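The yellow bin years

April 21, 2023

I've been meaning to write about the spare room since February, which is when I finally decided I couldn't stand opening the door anymore. If you've been reading for a while you know the room. It's where things go when they don't have another place to go, and in our house that turned out to be nearly everything.
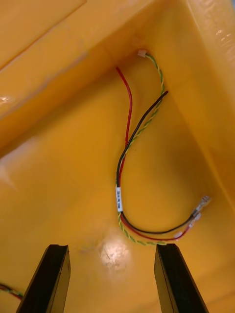
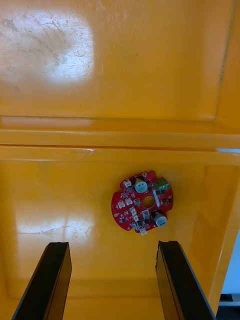 Yellow plastic, one small part at a time: a wire harness in one, a little round red circuit board in the other.

So, the plan. I took a class at the library in Clidell on getting rid of stuff (free, and there were cookies) and came home all fired up. The teacher's big idea was that you never sort a room, you sort one surface. Fine! I picked the top of the dresser. It took me an entire evening and I found two library cards, a bag of curtain rings and the warranty for a toaster we gave away before we moved.

The part that got me was the cables. Why do I own so many cables? I had 17 of the same phone charger, the old wide kind, and I haven't had a phone that takes it in years. I kept picking one up and thinking, well, what if. What if what? What if the past calls and needs charging?

I ended up driving two big bags of it over to the electronics drop-off in Jitstead, which I didn't know existed until I got chatting with the lady at the hardware store. They take pretty much everything with a plug. You pull up, you hand it over, you drive away feeling ten pounds lighter. I got a coffee at Benkirane on the way back to celebrate and sat in the window for an hour doing nothing at all.

Then came the sewing stuff, and I'll admit I cheated. I kept all of it. I do sew! Sort of! I made 5 pillow covers last winter and only one of them is crooked. I bought one of those Flelis drawer units for the thread and it's the best thing in the room now, I go in just to open and close the drawers.

Money update for those who asked last time: I sold the exercise bike and the good lamp and a box of dishes and came out with $250, and I've already spent a chunk of it on paint. The walls are going to be a soft green. My sister says it looks like a dentist's office on the sample card but she said that about the kitchen too and now she loves the kitchen.

Still to do: the closet, which I'm not talking about. And the box marked MISC, which has another box inside it, also marked MISC. If anybody has a good use for old curtain rings, leave me a comment, I have a lot of them.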